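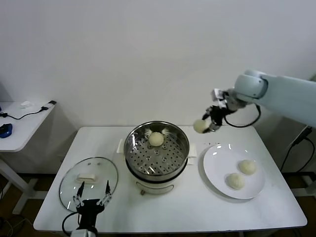 Steamed buns at the Clevville lab: one in the right gripper, one still in the steamer, two on the plate.

Draveo 3 is out, and I got to spend an afternoon in Clevville watching it deal with a steamer full of buns

If you've been reading this site for a while you know I have a soft spot for Draveo, the motion planning and control package from the small team at Gastano. I've complained about it plenty too (the config files! the endless config files!). Version 3 landed this month, and the team was nice enough to let me sit next to the operator's desk and ask annoying questions while they ran it on their two-arm setup.

The big change is that the planner and the grip controller finally talk to each other. In the old version the planner handed over a finished path, the arm followed it, and the grip was a separate setting you picked ahead of time and hoped for the best. That was fine for blocks and bottles. It was terrible for anything squishy. Now the path gets redone while the arm is moving, 100 times a second, and the grip force is part of the same calculation. If the fingers start closing on something softer than expected, the arm slows down on the spot and the fingers ease off.

Buns are a pretty mean test for this. They're pale, they're round, and they look a lot like each other, so the perception side has a rough time telling where one stops and the next one starts once they're side by side on a plate. And the steamer basket is shiny steel on the inside, which used to drive the old depth filter up the wall. I remember a demo last year where it was convinced there was a second bun living inside the basket wall. The new filter throws out points that only show up from one viewpoint, and the developer I sat with told me that one fix took longer than the rest of the perception work put together.

The part I liked most is a small one. Draveo now treats the basket rim as a "keep clear" ring, drawn automatically from the camera data, so the gripper goes in from above and comes out the same way before it heads off to the plate. You used to have to type that in by hand for every container. I did that for a mixing bowl once and it took me a whole evening, so yes, I may have cheered a little.

There's also a new replay tool called Yoon. It records everything the planner considered, including the paths it threw away, and lets you scrub back and forth through them on a timeline. We pulled up a run where the arm had paused over the plate for what felt like forever, and you could see it flipping between two drop spots, over and over, because they scored almost the same. The fix was one line: stick with your first choice unless the other one is clearly better. Without the replay I think they'd still be guessing!

Some numbers, for those of you who like them. The release closes 305 tickets, and the team says planning time on their own two-arm benchmark is down to 70 milliseconds for a first path. I haven't checked that myself and I'd love to hear from anyone who does.

What's still missing? Handing things from one arm to the other is in there but switched off by default, and lids are on the list for later. Old config files mostly load, but anything with custom grip settings has to be redone, so set aside some time before you upgrade a machine you need the next morning.

The download is up on the project page along with the migration notes. Yoon comes in the same package, and you can point it at logs from version 2 as long as you don't mind losing the rejected paths. I'm putting it on my own arm at home this weekend, mixing bowl included, and I'll post the settings once I've got them working.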